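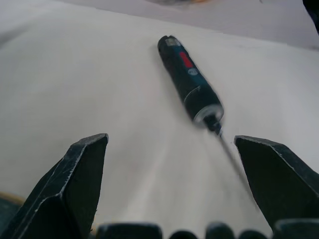 How do you get to a place with no train station?

Lots of small towns have no station of their own. Govonlow is one of them. To get there, you take a train to Todport, which is the nearest big stop. Then you change to a bus.

Changing from one kind of transport to another is called making a connection. Bus 612 leaves from outside Todport station and stops at Clernville on the way. The ride to Clernville is 8 miles. Govonlow is 10 miles farther on.

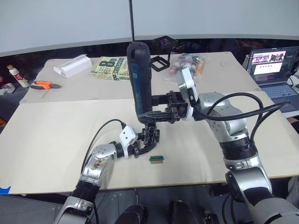

A blue device standing upright on a large table, with a small green block lying on the board.

Some visitors fly instead. The closest airport is at Usuga, and from there the only way on is by car or taxi.

Before a trip, look at a map and find each place where you have to change. Then check what time the last bus goes.

Written by Samer Bitar

Filed under: Kids' Corner, Getting Around
2 comments
Share this page
We use cookies to remember your settings. OK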